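About Us

Kirnamstead is a small company in Rikville that teaches robot arms to do things with their grippers by showing them how, over and over again.

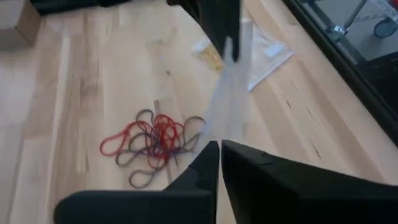 We started out with 2 arms and one borrowed workbench, and a question that still gets us out of bed: how do you explain to a machine what your hands already know? Try putting into words how you pull a rubber band out of a drawer full of rubber bands. How hard do you pinch? When do you decide it's stuck, and what do you do then? Most of us can't say, but we can all do it, and somebody watching can learn plenty. That is more or less our business. We do the task, the arms do it with us, and everything gets written down along the way.

What we do

A learning system needs examples the way a new cook needs dinners to make. Our job is to gather those examples. A person sits at the controls, moves the arms through a job from start to finish, and the computer stores what the wrist cameras saw next to what the joints and fingers did. One run through a job is called an episode. A normal request from a customer is for 400 episodes of a single task, and by the end of it you know that task better than you know your own kitchen!

We like soft, bendy, annoying things best. String, elastic, bags, strips of plastic, anything that changes shape when you touch it. A block is a block wherever you set it down, but a heap of cord is a new puzzle every time, and a clear bag is hard for a camera and hard for a finger too. Lots of groups will record blocks for you (and do it well). We found early on that people kept coming to us for the other stuff, so we leaned into it, and we've had a great time ever since.

Two-armed work is the other thing we're known for. Passing something thin from one gripper to the other, or holding it between the two of them, takes real practice at the controls. Pull too little and it sags, pull too much and it slips out. New operators usually laugh out loud the first time they get it right.

How a session runs

Mornings begin at the table. The operator checks that both grippers close properly, wipes the camera lenses and sets out the objects for the day. We don't line them up neatly. Homes and workshops are full of odds and ends lying next to each other, and a system that has only ever seen one item on a bare surface gets lost as soon as there are two. So we mix things, and we move them between episodes. Sometimes the item that matters is right in front, and sometimes it's behind something that doesn't matter at all.

Episodes are recorded in blocks of 20, with a break after each block. We learned that one the slow way. Tired operators get jerky, and the jerkiness goes straight into the examples, where the learning system copies it faithfully. After the break a different person often takes over, and we want that too. Everybody has their own way of reaching for a thing. One of our operators always comes in low from the left, another hovers for a while and then goes straight down, and the system gets to learn from both.

Then comes review. Every episode is watched by someone who didn't record it. They mark where the job starts and ends, write a plain sentence saying what was done, and flag anything strange. Drops and misses are kept and labeled as such. A fumble followed by a good recovery is one of the most useful things we can hand over, and our reviewers get pretty excited when they find one.

Raudsepp, our checking tool

We wrote our own software for review and called it Raudsepp. It plays the camera views side by side with the finger positions underneath, and it beeps at you if the clocks have drifted apart. It began as a weekend script and it still has a few ugly buttons, but the whole team depends on it. On our last big set, 98 percent of episodes passed review the first time through, a number we were very happy to write on the whiteboard. The rest were fixed or relabeled, and a few were recorded again.

The Mitora collection

Mitora is our own project, the one we work on between customer jobs. It's a growing set of everyday handling tasks with flexible items: pulling, holding, passing over, untangling, putting away. We add to it whenever the tables are free, and each February we put out a fresh release with notes on what changed and which tasks we think are still too thin. Schools and hobby groups can ask for a copy, and many of them write back with tasks we hadn't thought of. Please keep doing that! Some of our favorite ones came in by email from people who were fed up with a particular kind of packaging.

Who we are

The team is a mix. Some of us studied robotics, and some came from sewing, bike repair, lab work and restaurant kitchens. Good hands and patience count for a lot here, and the software side can be taught. Everyone, including the people who write the code, takes a turn at the controls every week, so nobody ends up designing a tool they've never had to use.

Come and see us

Visitors are welcome on Monday afternoons, when we keep one table open for trying the controls yourself. Send us a note through the contact page first so we know how many chairs to put out. If you have a task in mind, bring the objects along and we'll have a go at it together.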